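August, open day notes. Writing this the same evening, feet hurt, will tidy later (won't).

In at 7:30. Hatice already there with the power strips laid out. Bench wiped, parts bins out, tray relined with clean paper because yesterday's had flux on it. Both arms homed fine on the first try. Left one still has the slow wake up thing, give it a minute before sending anything or it faults. Wrote that on the card by the estop again, someone took the last card.

Plan was: doors 10, demo every half hour, sort and unload job. Board and small module on the tray, loose bits in the bins, arms pick and put. Tarık runs the console, Hatice talks, me on parts reset and crowd line. We swapped after lunch, see below.

First run ok. Second run ok but slow, Tarık had the speed cap left at the teaching value. Visitors didn't care. A kid asked if it was asleep.

Third run: left arm dropped a part coming over the bin rim. Clearance too low. Raised the approach 10 mm in the left program only and it was good for the rest of the day. NEED TO COPY THAT TO THE MASTER FILE. Right now it lives only on the console laptop under "bundar_openday_tmp". Bundar is still what we call the cell software, I know the sign says something else.

People from Erton came at 11. Four of them, they make wire sets for appliances, and wanted to see harness picking and nothing else. Fair enough. We'd told them on the phone it was the weak point and they still drove over. Hatice did the talk. Questions I managed to write down:

- how does it know which end is which. (It doesn't, much. Connector end gets found most of the time, bare ends less so.)
- what happens with two harnesses tangled. (Stops and asks. They didn't love that.)
- can the fingers mark the insulation. We said not at the force we run, but I want to test that properly before anyone repeats it. Soft leads esp.
- changeover time for a new harness. Tarık said an afternoon. I would have said a day. We should agree on one number!!
- noise. They were surprised how quiet. Good.

Then they asked to throw their own part in. They had brought a bag of them, so ok. Ran it by hand control first, Tarık driving, then on the policy. By hand easy. On the policy it hunted left and right over the wires quite a lot before closing. Older guy from Erton timed it on his watch and wrote it down and would not say what he got.

Shiny bins are a problem. I have said this since spring. Overhead lights bounce straight off the bottom and the wrist view gets a big white blotch. Around noon we turned off the row of lights nearest the window and I think it was better, but didn't log it so it's only a feeling. Options:
1. matte spray inside one bin, try it
2. paper liner like in the tray (wires drag it around though)
3. move the bins further from the window
Will do 1 first, cheap. Ask Bajpai in the paint shop if he has the flat clear left over.

Lunch was late, 14:10. Left Hatice alone with the cell and a school group, sorry Hatice.

Afternoon swap: me on console, Tarık on parts. Runs from there all in the log, last one is number 1651 on the cell counter. Counter was at 329 when we moved it into this room, so the thing has been worked. Two stops in the afternoon. One was mine, hit pause with my sleeve. The other was the cable on the right arm, snagging when the wrist rolls all the way over. Needs a clip further up. Hatice held it out of the way with a zip tie and that got us to the end.

Gristent rep dropped off the sample fingers at 3ish, rubber faced. Did not fit them, no time, and I wasnt going to change fingers with people watching. They're in my top drawer, in the envelope. Please don't open them, the adhesive backing picks up dust.

Handouts: printed 200, few left. Print on both sides next time. Someone wanted a version without the block diagram, "for my manager". Hatice will make one.

Bench and wrist view:
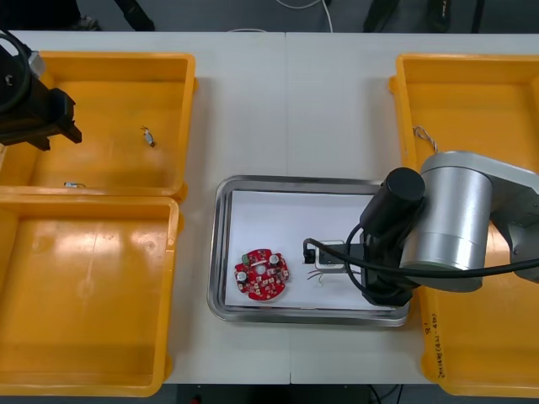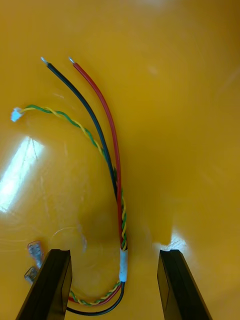
Closing up. Arms parked, power off at the wall, estop in. Erton left their bag of parts with us, it's on the shelf by the label printer. They want a write up with pick times for their harness, both hand control and policy, and they want the failures in it too. Told them two weeks. Tarık thinks one, Tarık can write it then.

To do:
- copy left approach change to master (me, first thing)
- clip for right arm cable
- matte spray test, same harness before and after, lights on AND off, log it this time
- force test on soft insulation, look at the leads under the magnifer
- speed cap: put it on the startup checklist
- agree the changeover number before the Erton call
- fit Gristent fingers on the left arm only, keep the right as is to compare
- more estop cards, tape them down

Also the floor. Too many cables run under the front of the bench and people stood right up to it. Crowd line needs to move back a full step. Hatice has the tape.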